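5.3 Recording your first set of examples

By now your Fernus base is bolted down, both arms have been through their homing routine, and you have (we hope!) had a cup of something warm. This section takes you through recording a set of examples for the Prarkeo learning module. It is slow work the first day and gets much quicker once your hands know the controllers, so please don't judge yourself by the first dozen.

An example is one complete go at the task, from open grippers at the start to open grippers at the end. For a simple cloth task such as picking up, moving or folding one garment, plan on 200 good examples before you train for the first time. If you hope to use garments of several kinds, 600 is a much happier number, and you can spread them over as many sittings as you like.

Before you start

1. Choose one garment and one surface, and stay with them for the whole first set. A padded, fabric-covered surface is fine for cloth work, and it is kinder to the fingertips if you come down a little too far.

2. Open the Kinsella recorder on your computer and pick the task name from the list. Spelling counts here, so choose from the list even if typing feels faster.

3. Bring both arms to the start pose with the grippers open. Leave a clear stretch of fabric between them.

4. Drop the garment to one side, within easy reach of one arm. Let it fall however it likes and resist the urge to tidy it.

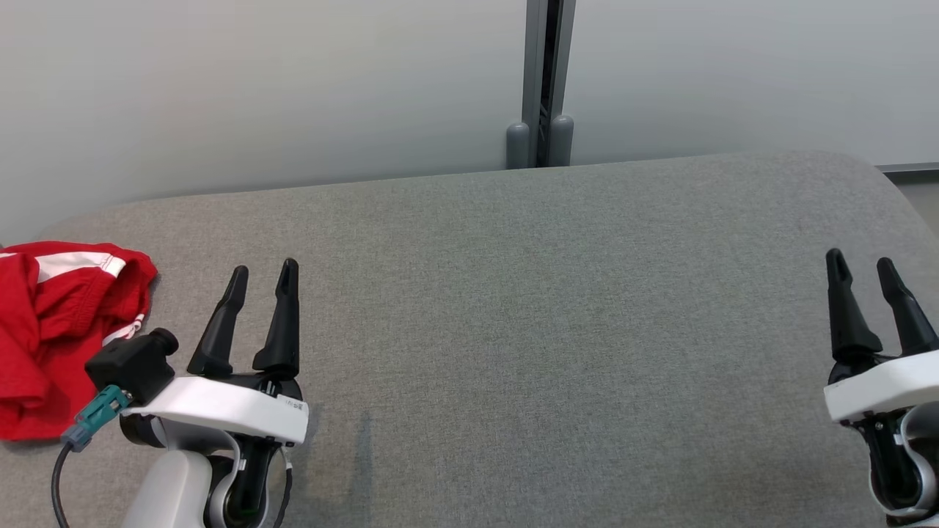

Figure 12. Head view with both grippers open and the red garment beside the left arm.

5. Check the head view on your screen. You want to see the fingers of both grippers and at least part of the garment. A piece of it may run off the side of the view, and that is perfectly all right as long as the fingers can get to it.

Note: Follow each gripper camera cable with your eye before you begin. It needs enough slack to turn with the wrist, and it should never lie between the fingers and the cloth.

Recording

6. Press the left pedal and wait for the tone. Hold still until it stops, which takes 2 seconds.

7. Carry out the task at an easy, even pace. If you miss your grip, simply open the fingers and try again. Those little recoveries are useful to the module, so there is no need to throw them away.

8. Open both grippers, return to the start pose and press the pedal again.

9. Mark the example Keep or Discard. Discard it if someone reached in, if a cable snagged, or if you stopped partway.

10. Drop the garment afresh and go back to step 6.

Caution: Keep your hands away from the surface while the pedal light is on. To reset the cloth, wait for the light to go out.

Take a break after every 12 examples or so, sooner if your shoulders complain. Kept examples are saved as you go, and the Erkodov storage unit will pick them up the next time it is connected (see section 5.4).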